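Setting up the Hullholm hand-held gripper kit

Print this page | E-mail this page

The Hullholm kit comes as a pair of hand-held grippers with printed square markers. You hold one in each hand and do an ordinary job, and the recordings are used to teach a robot arm the same job. These steps cover a first session with more than one person in the room.

1. Charge both grippers and check that the marker is clipped on square. A marker that has slipped will spoil the whole recording.

2. Give each person a clear place to stand. Tables can be shared, but leave enough room to turn with both arms out.

3. Hold the two grippers in front of you and keep them still while the unit starts up. 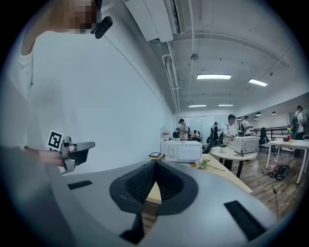

Kanyarat Nilsuwan wrote to say that she had skipped the still part for her first 19 recordings and had to throw all of them away. She now counts to five under her breath before moving.

4. Start with something small and light. Packets are good practice – they bend, so you learn how far to close the fingers. Squeeze slowly and stop once the packet is held.
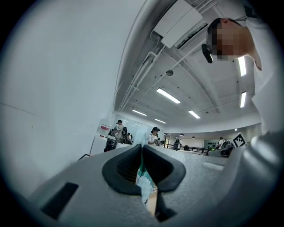 5. Put the item down, open the fingers fully and bring both grippers back to the starting position before you press stop.

6. Name the recording straight away. We use the job, the person's initials and a number.

The memory card holds 155 short recordings. We copy ours off at lunch and again at the end of the day. The rubber pads wear in time, and a spare set is in the lid of the case.

Page by Leonie Danzer. Contact us | © Hullholm | Back to top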